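Runddale phone company to end copper landline service in March

Households in Runddale and the outlying streets of Somthorpe will lose their traditional landline service in March, when the local phone company, Vullbridge Telephone, shuts down the last of its copper network.

The company confirmed the date in a letter mailed to customers this week. Anyone who wants to keep a home phone will need to move to a service that runs over the internet connection. Existing numbers can be kept if the customer asks for the change before the old line is turned off.

Vullbridge said the copper lines have become too expensive to repair. Parts for the switching equipment in the Demissie Road exchange are no longer made, and the company has been taking spares from buildings it has already closed. Heavy rain last fall left one section of Somthorpe without a dial tone for 22 days.

"We kept that exchange going as long as we could," said Eyerusalem Weldu, the company's network manager. "We don't have the parts for another winter like the last one."
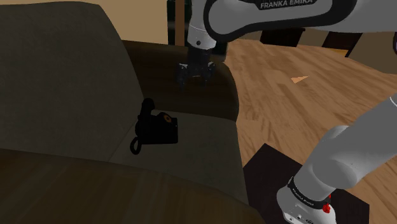 Customers who switch will be sent an adapter that plugs into their internet router. Most push-button phones will work with it. Phones that use pulse dialing can usually still receive calls, but many adapters do not recognize the pulses, so calling out may require a separate converter. Vullbridge will not supply converters but says its store on Mill Street will have a list of models that have been tested.

The change also affects equipment that uses the phone line for other purposes. Medical alert buttons, burglar alarms and fax machines should be checked with the maker before the line is moved. Alarm customers may have to wait for an installer to visit.

Power outages are the main worry for residents who spoke at a public meeting on Wednesday. Copper lines carry their own power, and a plain corded phone keeps working when the lights go out. An internet phone stops unless the router and adapter have a backup battery.

Paraskevi Theodorakopoulos, who has lived on the north side of Somthorpe for 47 years, told the meeting that cell coverage on her road is poor and that the landline is the only phone she trusts in a storm. She asked the company to provide batteries at no charge.

Weldu said free batteries would go to customers with a medical need and to homes with no usable cell signal. The standard battery lasts seven hours. Other customers can buy one from the company or use any backup unit that fits the router.

Homes with no internet service can get a voice-only connection at the same monthly price as their current landline. That price is fixed for two years.

Technicians will start in Runddale and move on to Somthorpe. Customers will get a second letter with the week of their own switch, and appointments are available until 7 p.m. for those who need help setting up the adapter.

Questions can be taken to the Mill Street store during regular business hours.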